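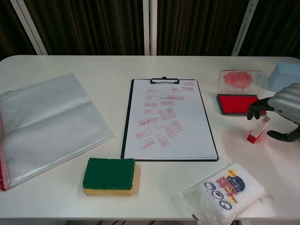
Klemmbrett mit gestempeltem Blatt auf einem weißen Tisch

Strombelastbarkeit mehradriger Gummischlauchleitungen bei Häufung im Kabelkanal

Wissam Abu Hammour
Kategorie: Leitungen und Verlegung

Sehr geehrte Damen und Herren,

für die Erweiterung einer Fördertechnik in unserem Betrieb sollen 11 Leitungen der Bauart H07RN-F gemeinsam in einem geschlossenen Kabelkanal der Baureihe Skadard verlegt werden. Vorgesehen sind überwiegend Leitungen 3G2,5 sowie 2 Leitungen 5G4 für die Einspeisung der Unterverteilung. Die Stromkreise sind im Plan unter der Anlagennummer 1524 geführt.

Der Planer hat die Querschnitte allein nach dem Nennstrom der Verbraucher festgelegt. Ein Minderungsfaktor für die Häufung ist in den Unterlagen nicht ausgewiesen. Im Kanal ist im Sommer mit erhöhter Umgebungstemperatur zu rechnen, da er oberhalb eines Trockners verläuft.

Ich bitte um Auskunft zu folgenden Punkten:
Ist die Häufung auch dann zu berücksichtigen, wenn nicht alle Stromkreise gleichzeitig belastet werden?
Werden Häufung und Umgebungstemperatur gemeinsam angesetzt oder gilt nur der ungünstigere Wert?
Darf der Schutzleiter bei der Zahl der belasteten Adern außer Betracht bleiben?

Für Hinweise zu den einschlägigen Tabellen wäre ich dankbar.

Mit freundlichen Grüßen
W. Abu Hammour

Nabil Rizk

Sehr geehrter Herr Abu Hammour,

maßgebend für die feste Verlegung in und an Gebäuden ist DIN VDE 0298-4. Die Belastbarkeit der Leitung wird dort zunächst für die zutreffende Verlegeart bestimmt und anschließend mit den Umrechnungsfaktoren multipliziert. Häufung und abweichende Umgebungstemperatur sind nebeneinander anzusetzen, die Faktoren werden also miteinander multipliziert. Eine Beschränkung auf den ungünstigeren Wert ist nicht vorgesehen.

Zur Gleichzeitigkeit: Die Tabellenwerte für die Häufung gehen von gleichartigen, dauernd belasteten Leitungen aus. Leitungen, die betriebsmäßig nur gering ausgelastet sind, können unter den in der Norm genannten Bedingungen unberücksichtigt bleiben. Hierfür ist ein rechnerischer Nachweis zu führen und der Dokumentation beizufügen. Eine mündliche Zusage des Betreibers genügt nicht.

Der Schutzleiter zählt nicht zu den belasteten Adern. Der Neutralleiter ist im Drehstromkreis mitzuzählen, sofern er infolge von Oberschwingungen nennenswert belastet wird. Bei Frequenzumrichtern ist beim Hersteller nachzufragen.

Nach Ihrer Schilderung empfehle ich, den Kanal aufzuteilen und die Einspeisung getrennt zu führen. Eine Überprüfung der Querschnitte durch den Planer halte ich in jedem Fall für erforderlich.

Mit freundlichen Grüßen
Nabil Rizk

Cereo

Wir hatten einen vergleichbaren Fall und haben durchgängig den nächstgrößeren Querschnitt gewählt. Beanstandungen gab es bei der Abnahme keine. Zu beachten ist der größere Außendurchmesser, die vorhandenen Verschraubungen mussten teilweise ersetzt werden. Zur Norm kann ich keine Angaben machen.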